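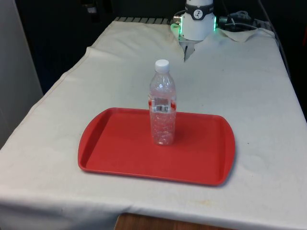 4. Setting the Table for the Bottle Lift

Joseo Robotics Club Handbook, bench section. Read it before you power anything. Yes, even if you were here last year.

4.1 Spread the white cloth and pull the middle flat. The back corners will bunch up whatever you do. Let them.

4.2 Put the red tray down flat, well clear of the table edges. A slight angle is fine. The Leclerc Cup judges will set it crooked on purpose, so get used to it.

4.3 Stand one clear plastic bottle on the tray, cap on. Use an empty. We tried a full one in July and now own a mop.

CAUTION: Keep cables out of the arm's reach. The arm will not go around them. It has no manners. 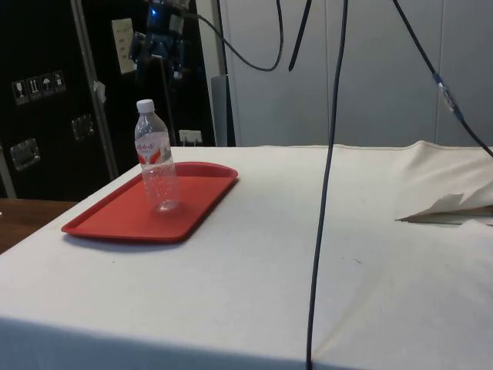

4.4 Load the Meven script and set speed to 16 percent. You will be tempted to go faster. The last team was tempted too, and their bottle is still behind the cases.

4.5 Open the gripper fully and bring it over the tray. Stop and look from 2 sides before going lower. What looks lined up from your chair rarely is.

4.6 Close on the upper half of the bottle, below the cap. Start at grip setting 300 and come down from there if the plastic complains.

Note: Some denting is normal. A bottle that crackles is fine. A bottle that folds in half costs you the run.

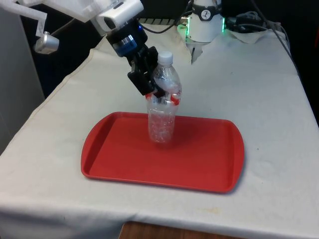

Fig. 4-3. Gripper closed on the bottle, cap clear of the fingertips.

4.7 Lift, hold for a count of six, and put it back on the tray. Back on the tray means upright.

4.8 Write the run in the Jadumness log, including the bad ones. Especially the bad ones. Wednesday's group reads them for fun.

Search this handbook
Enter keyword Go

Related sections
3. Waking Up the Arm
5. Bottle Lift Scoring
6. When the Gripper Won't Let Go
9. Packing Up After Practice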